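What Is a Password Manager?

I used to have one password for everything - my games, my email, even my Plivholm account. Bad idea! If a sneaky person guesses it once, they can open every door you've got. 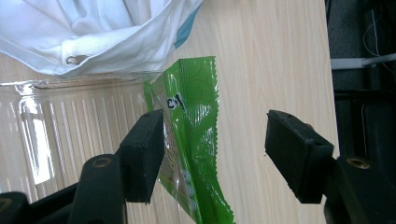 So now I use a password manager called Cila. Think of it as a locked box that remembers passwords for me. It makes up long ones, 12 characters or more, and I only have to learn the one that opens the box. Ask a grown-up to help you set yours up - and keep that password secret!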